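Week three of the grocery robot, and the arms are finally on

So I promised an update once both arms were bolted on, and here we are, a couple of weeks later than I said (sorry to the people who emailed!). If you're new, I'm building a two-armed shopping robot in the shared workshop at Lidbridge, mostly in the evenings, mostly with my bench neighbor Lempi Hämäläinen, who is much better with wiring than I am and lets me know it.

The big job this month was cables. I had run the right arm's power and data together in one sleeve back in February, which looked great and worked fine until I asked the elbow to move and the fingers to close at the same time. Then the hand would freeze for a second and snap shut. I swapped the motor board (no change), swapped the cable (no change), rewrote half the grip code (it got worse, so I put it back). Lempi pulled the sleeve off, separated the two runs, moved one ground wire and that was it. I had 447 lines of error log printed out and everything, ready for a big evening of detective work.

Parts news! The wrist bearings from Niskanen showed up and they fit, although I had to file one of the housings a bit because my print came out tight. Five dollars well spent on a decent round file. I'm still waiting on the Zudora camera mount, so the head is held on with the old bracket and two zip ties, and it nods a little whenever the base stops. I kind of like it. It looks like it's agreeing with me.

On the software side I changed how the fingers close. Before, they all went to the same position no matter what was in between, which is fine for a broomstick and terrible for anything thin. Now each finger stops by itself when the current climbs, and I hold it there with a small steady push. I set the timeout at 3000 milliseconds, which feels like forever when you're standing there watching, but shorter values kept giving up too early. Basket handles are what I care about most right now, because everything else in the plan needs one hand holding a basket while the other one picks.

Next up is the left hand, which still has the old finger code, and then tuning the shoulder so it doesn't sag with weight in the basket. I want 20 clean grabs in a row before I let it near a tomato. If anybody has run gravity compensation on a cheap arm, please leave a comment, I'd love to compare notes.
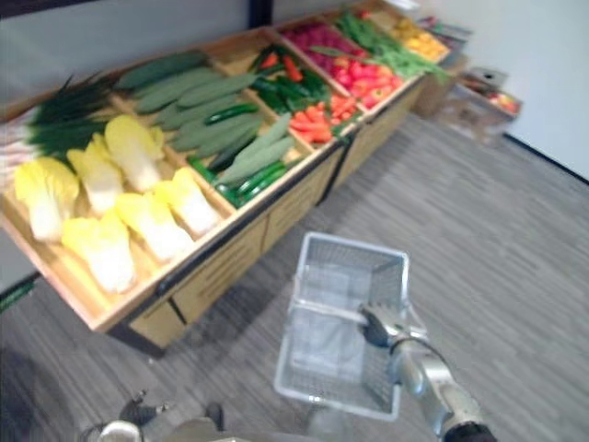
Right hand on the basket handle, next to the vegetables.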